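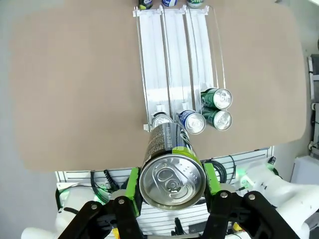
Retainage on a small job, who holds it?
Telma Riquelme
I run a two-person tile outfit and just finished my part of a clinic remodel in Lyons. The general contractor, Parnitz, is keeping 10 percent of my last bill – $1,517 – until the whole building is done. My tile was signed off in March. Is that normal, or am I now a bank?

Jörg Lenz
Normal, and yes, you are a bank. Read your subcontract for the word "retainage" and see what triggers release. Mine once said "final completion of the project," and I aged noticeably.
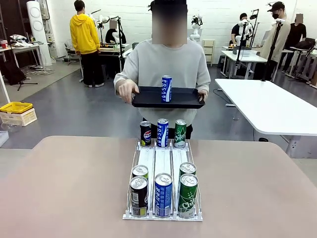

Can I ask for it early if my own work is accepted?
Ask in writing, attach the sign-off, and give them 14 days to reply. Some states cap how much can be held or how long, so look yours up before you send it. Check your lien deadline too. It keeps running while everyone is being polite.

Remedios Arrieta
Just call them every morning. Worked for me on a $200 balance, though I think they mostly wanted their phone back.

Lensa Gebreyes
What Jörg said. Next time, get release tied to your own trade before you sign. I got mine down to five percent that way.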